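Skimmont Dream Circle
Minutes of the autumn members' meeting

Held in the reading room at Skimmont, Tuesday evening, 10/06/2025
Opened at 7:05 p.m.

Present: the chair, the secretary, the keeper of the dream archive, the leader of the beginners' evenings, two guests from the Tindall group, and members as signed in the attendance book.
Excused: the editor of the circular letter, who sent a written report (see point 5).

1. Opening

The chair welcomed everybody and asked for the usual five minutes of silence. One member asked that in future the door be closed before the silence and not during it. This was accepted.

The agenda was approved with one change. The point about the winter retreat was moved forward, so that the guests from Tindall could take part in it and still reach their bus.

2. Minutes of the spring meeting

The minutes were approved with two corrections. Under point 4, "the dreamer was asked to interpret" should say "the dreamer was asked whether interpretation is wished." The member who requested this correction explained that the difference is important for our way of working: in the circle, a dream belongs to the person who dreamed it. Under point 8, the word "trance" is replaced by "deep rest," because this is the word that was used on the evening.

3. Winter retreat at Dirnow

The chair reported on the visit to the house at Dirnow in September. The house has single and double rooms and a large upper room with a wooden floor, suitable for lying down. The owners accept that guests keep silence at meals. They do not accept candles in the bedrooms.

The program was presented as follows. Friday evening: arrival, soup, short introduction, silence from 9 p.m. Saturday: waking at 6, writing down of dreams before any talking, breakfast, first sharing, a walk, free time, second sharing, evening meditation with the bell. Sunday: the same until noon, then closing circle and lunch.

There was a long discussion about the hour of waking. Several members are convinced that the strongest dreams come after five in the morning, and that a bell at 6 would cut them in the middle. Others answered that without a fixed hour the morning sharing begins late and people sit with wet hair and half a notebook. The guests from Tindall told us how they do it: one person goes quietly through the corridor and puts a hand on each door, without knocking, and those who are still asleep may sleep. The meeting liked this but was not sure that it works in a house with thick doors.

Decision: waking at 6 on Saturday, no waking bell on Sunday. The experience will be discussed at the spring meeting.

The second question was about visitors who have never attended a beginners' evening. Last year two such persons came, and one of them left on Saturday after the first sharing, quite upset. The leader of the beginners' evenings proposed that everybody who registers for Dirnow should first have a telephone talk with one of the experienced members. This was accepted with one vote against. The member who voted against wished it to be recorded that a dream circle should not have an entrance examination.
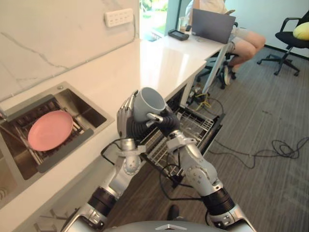 A light gray mug in two robot hands, above the open dishwasher.

4. The dream archive

The keeper of the archive gave the yearly report. The archive now holds 3,567 written dreams, the oldest from the first winter of the circle. In the past year 113 were added. Most of them were sent on paper, and the keeper again asks kindly that members write on one side of the sheet only and leave a margin at the left for the holes.

The subject index is finished as far as the letter P. The entries for "house, unknown rooms in" and "mother, as young woman" have become so long that they had to be divided. The keeper read aloud three short dreams with the permission of the dreamers. The first one was about a staircase that went down through a lake without becoming wet. The second was about a grandfather speaking a language which the dreamer did not know but could answer. The third was only one sentence: "I was the sound in the other room." After the third one the meeting remained silent for a while.

A member asked if the archive could be made searchable by computer. The keeper has nothing against it in principle, but pointed out that many of the older dreams were given with the promise that they stay in the cabinet. It would be necessary to ask each dreamer, and some of them have died or moved away. The meeting discussed if a promise of this kind continues after death. No agreement was found. One of the guests from Tindall said that in their group the notebooks are returned to the family, and that this has brought them both gratitude and trouble.

Decision: the old dreams stay on paper only. For new dreams, a small form will be added with two boxes, "may be typed" and "may be read aloud." The secretary prepares the form.

5. Circular letter

The written report of the editor was read by the secretary. Two numbers have appeared since spring. The number about recurring dreams received more letters than any number before it, and the editor thanks all who wrote, also those whose letters could not be printed because of their length.

The editor asks for contributions on the subject "Thresholds" for the next number. This may be understood in a wide sense: falling asleep, waking up, illness, fever, birth, the hour beside a dying person. Poems are welcome but should not be longer than one page. Drawings should be in black ink.

The editor also asks the meeting to decide on the letter from a company by the name of Pillen, which sells herbal sleeping cushions and wishes to place an advertisement. It offers to pay for the printing of one full number in exchange for the back page.
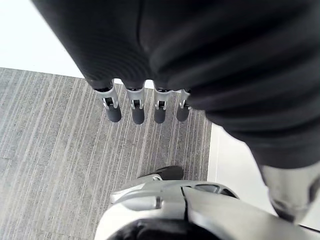

The discussion was lively. Those in favor said that the cushions are harmless, that some members already use them, and that printing becomes more expensive every year. Those against said that the letter has never carried advertising, and that the text sent by the company promises "guaranteed visionary sleep," a thing that nobody can guarantee. One member has tried the cushion and reported a good smell and no visions.

Decision: the offer is declined with thanks. The secretary will write to the company. Members who wish to recommend the cushions to each other in private are of course free to do it.

6. Members in difficult inner states

This point was requested by three members in a common letter. In the past year it happened more than once that a person came to an open evening in a state of great agitation, after several nights without sleep, and spoke of messages received in dreams which had to be followed immediately. The persons who led these evenings felt alone with the situation.

The chair thanked for the letter and said that the circle is a place for listening and cannot replace a doctor. At the same time, a person who has had a powerful experience should not be met with fear. Both sides of this were discussed with much care. Some members spoke from their own life, and at their request the details are not written here.

The following was agreed:

An open evening is always led by two persons, never by one.

If somebody seems not to have slept or eaten for some time, one of the two leaders goes out with this person to a quiet place, offers tea and something simple to eat, and does not speak about the dream.

The leaders ask if there is a relative or friend who may be called. If there is danger for the person or for others, the emergency number is called without waiting for the end of the evening.

Nobody in the circle gives advice on medicine, neither to take it nor to leave it.

A sheet with these points will be kept in the front of the attendance book. The Tindall group asked for a copy and will receive it.

7. Money

The secretary presented the accounts. Income came from membership fees, the beginners' evenings and the box at the door. The largest expenses were the rent of the reading room and the printing of the circular letter. The accounts were examined by two members before the meeting and found in order, with the exception of one missing receipt for envelopes, which has been found since.

The membership fee stays as it is. For the retreat at Dirnow a deposit of $100 is asked at registration. Who cannot pay the full price should speak to the chair, and this will stay between the two of them.

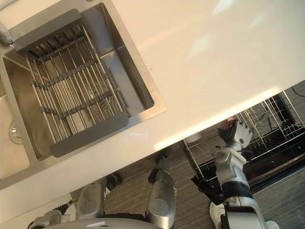
8. Beginners' evenings

The evenings continue on the usual days until the winter break. The leader reported that many newcomers arrive with the wish to learn lucid dreaming from one evening to the next and are disappointed when they are given a notebook and a pencil. It was suggested to describe the evenings more clearly on the poster. The new text will be: "We remember, we write down, we listen. No previous knowledge is necessary."

A member offered to hold an additional evening on breathing before sleep. The offer was gladly accepted. The date will be put on the door.

9. Other matters

The bell has a crack and sounds lower than before. Some members prefer the new sound. It will be used until it no longer rings.

Two books from the library shelf have been missing since summer, both on dream incubation in ancient temples. Whoever has them at home is asked to put them back, no questions will be asked.

A member wished to know if dogs may come to the open evenings. One sleeping dog was found acceptable. For more than one, please ask in advance.

The next members' meeting will take place in spring at Tindall, at the invitation of the guests. The agenda will be sent with the circular letter.

The meeting was closed with a short silence at 9:40 p.m.

For the minutes: the secretary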